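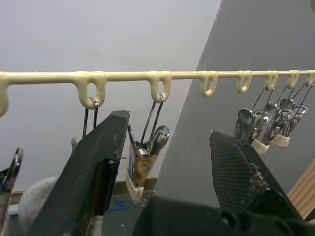
Onions want a good long dry before they go into store, and it's the part most of us rush, me included, when the shed is already full of pots and the beans need picking. Start when the tops have flopped over and begun to yellow, and lift them with a fork on a dry morning. Shake off the soil but leave the skins and leaves alone. Then they need air on every side, so I tie mine in bunches of 3 and hang them up – a coated rail with loops dropping down from it is lovely for this, one bunch to a loop, and the smooth finish won't snag the string.

Leave them somewhere airy and out of the rain for 10 days or so, longer if it's muggy. The necks should feel papery and thin when you pinch them. Any that stay thick and soft, eat first (soup, in our house!).

Once they're ready, trim the roots and either plait the tops or cut them off, leaving a short stub. My friend Riet Nijs swears by old tights with a knot between each onion, and hers do keep beautifully. Look them over now and then through the winter and take out anything that's sprouting.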